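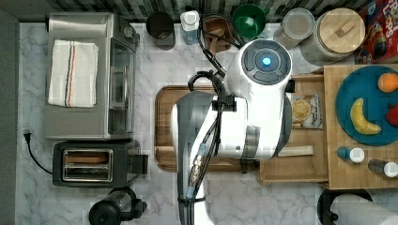 Top view with the arm out over the cutting board. Most of the board is hidden.

Mon 17 August
Ute Janssen

Spent the whole morning on the self-filter again, so I'm writing it down before I forget which branch does what.

Where I left off: Tanen kept refusing to plan anything that came back across the cutting board. It would go out fine, then on the return it burned through its 3,000 samples and gave up with "start state in collision." I was sure it was the padding on the lower links. I shrank the padding, same thing. Shrank it again until I was frankly uncomfortable, same thing! So then I dumped the occupancy map right at the point of failure and there was this lumpy ridge sitting on top of the board, more or less following the arm. It was the cables. Zavdale masks out the link meshes just fine, but the bundle that runs down from the top joint isn't in the model at all, so every time the overhead view sees it, it gets written into the map as stuff on the counter. And since we never clear voxels we can't see through, the ridge stays there for as long as the arm is hiding the board. Arm tries to plan home, finds a wall in its lap.

(Hamdia, if you read this: yes, you said "check the cables" in July. I know.)

What I tried, in order:

First a dumb capsule chain hung off the top joint and down the forearm, radius big enough to cover the slack. Works as long as the wrist stays near where I tuned it. Rotate the wrist and the loop swings out of the capsules and you get the ridge back, only thinner, and somehow the thin one is worse, it flickers in and out between planning calls. Gave up on that after an hour.

Second, I made the mask stretchy. Depth points within a margin of any link get tagged "maybe self" and don't go into the map until the same voxel has been seen occupied from two clearly different arm poses. Real clutter passes that easily, cables don't. I liked this a lot and I still like it. Replayed the Kahsay log from Friday, 1,073 frames, and the ridge showed up in 13 of them, all during one fast wrist flip where the depth and the joint states don't line up well anyway. Before the change it was in there pretty much any time the arm was over the board, so I'm calling that a good morning.

The catch is small things close to the arm. The snack bag on the light tray is the one that bites us, it sits partly under the arm in a lot of poses, and with the two-pose rule it can stay "maybe self" for quite a while. During that time the planner thinks the tray is clear. Not great. For now I have it treat "maybe self" voxels as occupied for the gripper and free for everything upstream of the wrist, which is a hack, and I put a comment in the code that says it's a hack.

Also on the list, the fruit plate. Segmentation handles the orange and the apple, but the banana keeps coming back as two pieces when a link shadow falls across it. Didn't touch it today. It doesn't matter for planning, the box around the two pieces is the same box.

After lunch I switched to the toast insertion and Bitside, the part I was dreading. Slot pose comes from fitting a long rectangle to the chrome top. From straight overhead that fit is lovely as long as the arm is out of the way, and by the time we need it, the arm is of course in the way. So we've been freezing the slot pose before approach and going in blind. Fine if the toaster hasn't moved. But the toaster weighs very little and any sideways contact on the rim shifts it, and then the frozen pose is a lie and the controller pushes harder in the wrong place.

So I moved the last bit over to the angled view, where you can see the guides and how the wooden slice stands relative to the rim. The plan is to estimate tilt from the visible part of the slice, compare with the slot direction, and feed the difference into Bitside as a small rotation at the contact point, with position held loosely. I have the tilt estimate working offline. The wood against all that polished metal is easy to segment, no complaints there. Edge fit on the rim is noisier, it grabs the wire racks in the slots every so often and jumps sideways by a rack. I added a check that throws out any jump bigger than what the toaster could plausibly have moved since the last update, and that calmed it down nicely.

Stiffness is still a guess. I halved the lateral gain, left the vertical one alone, and put a force cap on the downward motion so it stops and re-estimates instead of leaning on it. I want the re-estimate loop to run at most twice and then back off completely. Last week I watched it re-estimate forever, making tiny polite wiggles, and I'd like to never watch that again.

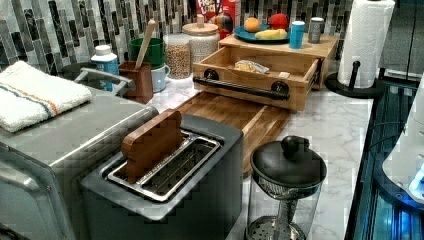

Gadisa thinks I'm putting too much work into the vision side of this. His take, from the comments on my merge request: the slice is already in contact by then, so wiggle it in a small spiral and let the force readings tell you where the slot is, and keep the camera for checking at the end. He'd also like the frozen pose kept as a prior, with a wide spread on it, so the spiral starts somewhere sensible.

I half agree. Spiral search is great for a peg, but the slot is long and skinny, so one direction of the search tells you almost nothing, and the rim is shaped so that the force signal goes mushy right where I need it. Could do a line search across the slot only, with the tilt held from vision. That's probably the version I'd be happy with, and it keeps his prior too. Will write it as a separate state so we can turn off either half.

Tomorrow:

Line search state in Bitside, behind a flag, default off.
Ask Agustina if Kahsay can store the raw force stream next to the frames, right now I'm matching them up by timestamp in a script and it's ugly.
Put the cable mask on the main branch once Fasil has looked at the gripper/upstream split. He's going to hate it.
Time offset on the wrist flip. If the depth stamps really are late, then the bad frames go away for free and I can tighten the margin, which would fix half of my snack bag problem too.

Oh, and the toaster oven collision box still stops at the metal top, and the towel on it adds some height. Raise the box a bit. Keep forgetting that one.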